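Linen Room Notes: Folding the Blue Cloths

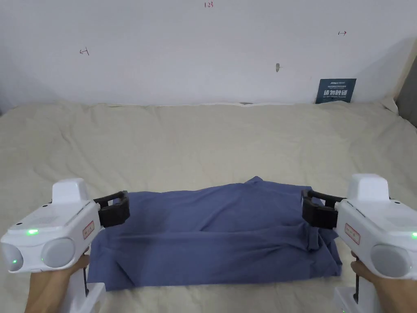
How many folds does a blue cloth get before it goes on the shelf?
Three. Fold it once the long way, then in half across, then in half across again. The finished piece should fit the shelf with the folded edge toward the front.

We have been getting a mix of folds since June. Some cloths come back rolled, some are in quarters, and a few are in thirds. The guesthouse at Jikholm uses closed cupboards with narrow shelves, and anything wider than the shelf gets pushed in and comes out wrinkled. Please use the same fold for every cloth, including the ones that stay in our own building.

Start by laying the cloth flat with a long side toward you. Take hold of both ends and pull gently until the middle lies straight. Most of the trouble comes from the ends. If the fabric is bunched at one end, smooth it outward with the flat of your hand before you make the first fold. A crease that gets folded in at this point will still be there when the cloth is opened.

Bring the far edge down to the near edge and line up the hems. The hems on the Baran cloths are not always even, so match the corners first and let the middle fall where it falls. Run your hand along the fold once. It does not need to be pressed hard.

For the two cross folds, go left to right both times. That puts the loose corners together at the back right, and the person stocking the shelf can tell at a glance which way to turn the stack.

Stacks are 30 cloths. Tie them with the flat cotton tape, not string, which leaves a mark. We now have roughly 800 cloths in use between the two buildings, and 300 of those are the newer ones from Cinard. The Cinard cloths are a little heavier and make a taller stack, so keep them apart from the Baran cloths.

Cloths with holes or open hems go in the mending bin by the door. Do not fold them. Stained cloths go back for a second wash with the Clavico powder, one scoop per load, warm water. If the stain is still there after that, the cloth goes to the rag shelf. There are already 70 on the rag shelf, so take from there first for floors and windows.

The sheet on the folding table gets changed on the first working day of each week. Clean ones are on the bottom shelf, left side.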